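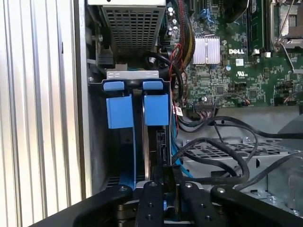 Trerkix disassembly data, Monday check-in

Present: Kazue Sekiguchi (chair), Sorin Krasniqi, Vesna Obradović, Jasmina Bošković (notes)
Apologies: Panagiotis Kneževič

Notes from the last meeting were accepted with no changes.

Sorin reported 71 teleoperated runs on the desktop tower, 36 of them on the drive carrier. Vesna wants more variety in the starting pose before the next training run. Agreed. Operators will change the approach angle every 6 runs.

Failed grasps stay in the set and get their own tag. Kazue will write the tag list.
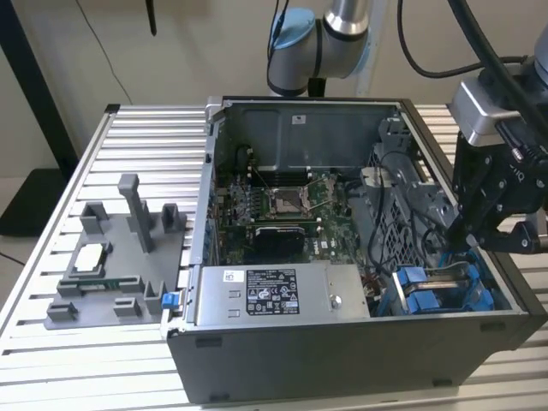
FIXTURE AND CAMERAS

Vesna asked that the tray stay to the left of the tower for all memory module runs. Agreed.

Wrist and fixed views to be saved under one run name. Sorin to fix the script.

Actions
Kazue: tag list
Sorin: naming script
Panagiotis: ask Rallmont for 2 more towers

Closed 3:40 p.m.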